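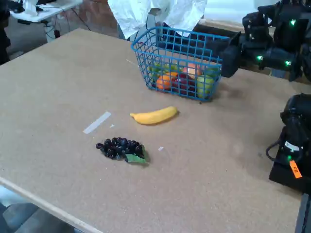
Getting a lived-in house ready to sell on a small budget, where do I even start?

Tsegereda Wubshet
Posted in Home and Garden, 2025-02-08

Hello everyone, long-time reader and very occasional poster. My husband and I are putting our house up for sale in Sostport this spring so that we can move closer to his mother in Brultovham, and I'm feeling a bit swamped. We've been in the house long enough that I've stopped seeing it. I walk right past the scuffed baseboards and the hook by the back door with nine coats on it, and it wasn't until my sister came over in January and very gently asked whether we were planning to "do anything about the hallway" that I started to look around properly.

The house is 2,177 square feet, which sounds like plenty until you try to find somewhere to put a thing you don't want people to see. The rooms are a good size but the closets are small, and the garage is full of my father-in-law's tools, which we have promised to keep until my husband's brother can come and look through them. We have $400 to spend on getting it ready. That's all of it, paint included, so hiring a professional stager is out.

My questions, and I'm sorry there are several. If you had that amount and three weeks of evenings, what would you put first? Is it worth repainting the living room, which is a sort of mustard color that we love but that my sister calls "brave"? And do the little touches people talk about, the bowl of fruit and the folded towels and so on, make any difference to buyers, or is that only for magazine pictures?

We also have an elderly cat who will need to live somewhere during showings, if anybody has thoughts about that. Thank you in advance, you've all been so kind to other people on here.

Grażyna Malinowski

Oh, I feel for you. We sold our place in Zirkside a couple of years ago after raising two children in it and I remember that stage very well, the one where you see your own home through a stranger's eyes and want to lie down. It gets better once you've filled the first few boxes, I promise.

I'd start with the packing. You're moving anyway, so everything you box up now is work you won't have to do later, and it costs you next to nothing. Go room by room and take out anything you won't touch before you move: the winter coats you don't wear, most of the books, the good dishes, the board games, the second armchair that everybody throws laundry on. Our agent told us to clear every closet until it was half full, and I thought she was being fussy, but people really do open them! They open everything. One couple opened our oven, and I had a roasting pan in there from the night before.

If the garage is spoken for, ask a relative or a neighbor if you can borrow a corner for a few weeks. I would rather see you do that than rent a storage unit, which would eat up a good piece of your money before you'd bought a single can of paint.

After that, clean. I mean the kind of cleaning you never do: tops of the door frames, the grooves in the window tracks, the light switches, the grout in the shower, the vent covers. Take down the glass shades on your ceiling lights and wash them in the sink, then put the same color bulb in every fixture in a room. We had one yellowish bulb and one bluish one over our kitchen for years and I'd never noticed until I fixed it, and then I couldn't believe how much nicer the whole room was. Wash the windows inside and out if the weather lets you.

Then paint. I know you love the mustard, and I'm sure it's lovely with your things in it, but once half your things are in boxes it will be the only thing anyone sees. Pick a soft warm white and do the living room and the hallway in the same color, so the one flows into the other. Buy decent paint, because the cheapest kind over mustard will have you doing coat after coat and you'll end up spending the same. Use a primer first. Touch up the baseboards with a small brush while you're down there, and put a cushion under your knees, which I did not do, and I regretted it for days.
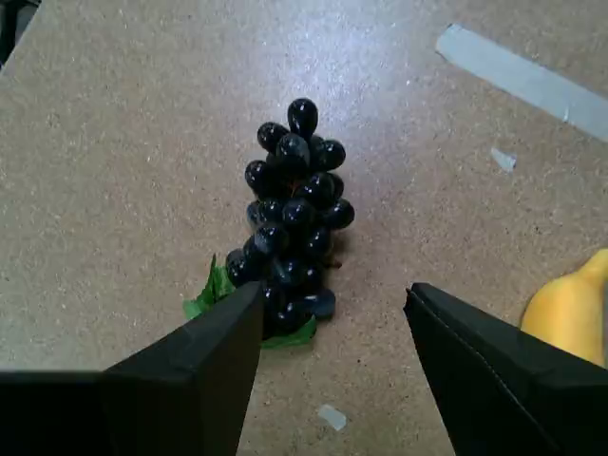 As for the little touches, I think they help a tiny bit, and only once everything else is done. Clean towels, yes, always. Keep one nice set that nobody in the family is allowed to use, and hang it up right before a showing. For the kitchen, one thing on the counter or the table is enough. Fruit is pleasant, real or artificial, though real fruit will tempt your family and you'll come home to find it half eaten, and if it sits too long in a warm kitchen you get fruit flies, which are the last thing you want a buyer walking into. A plant you already own does the same job. Don't go out and buy a lot of ornaments. I spent far too much on throw pillows and I don't believe they sold the house, although I do still have them.

If there's money left over at the end, put it into your front door. A fresh coat on the door, a new mat, clean house numbers that can be read from the street. People stand on that step while the agent fumbles with the lockbox and they have nothing else to look at.

I hope you'll come back and let us know how it goes. And tell your sister that mustard is a perfectly fine color.

porchlight_dee

agree with most of that. paint and clean. don't bother with the fruit lol

for the cat: take him with you if he travels ok, otherwise the bathroom with a big sign on the door and tell your agent in writing. scoop the litter box right before you leave and take the bag out with you. you can't smell it anymore but other people can. same goes for the sofa if he sleeps there, put a blanket down now and wash it every couple days

also fix the dumb little stuff. loose doorknob, dripping faucet, the door that sticks. buyers find one of those and start wondering what else is wrong

Tsegereda Wubshet

Thank you both so much, this is just what I needed. I read Grażyna's answer out loud at dinner and my husband got up and checked the oven, which did have a tray in it.

We've decided to go ahead with the warm white. I stopped in at Kalogeropoulos, the paint and hardware place near us, and the gentleman at the counter said the same thing about primer and sent me home with sample cards, so I've got those taped up on the living room wall and I'm looking at them in the morning and again at night. They look like completely different colors depending on the hour, which I hadn't expected! I'm leaning toward the second one from the left, though my husband can't tell them apart.

The neighbor across the street has offered us a corner of her basement, so the books are going over there first, and then the coats. The bathroom faucet does drip, so that's gone on the list too, and I've ordered the washers for it. The cat is going to stay with my sister on showing days. She offered before I could ask, and she's already bought him a bed.

One more thing, if either of you is still reading. Would you take down family photos? We have a whole wall of them going up the stairs and I'm afraid of what the paint looks like underneath.

Grażyna Malinowski

Yes, take them down, I'm afraid, and do it before you buy your paint so you know whether the staircase needs a coat too. Ours had a pale square behind every single picture. Fill the nail holes with a little spackle and let it dry overnight before you sand it. And wrap the photos yourself, at the kitchen table, with a cup of tea. It took me a whole evening and I enjoyed every minute of it.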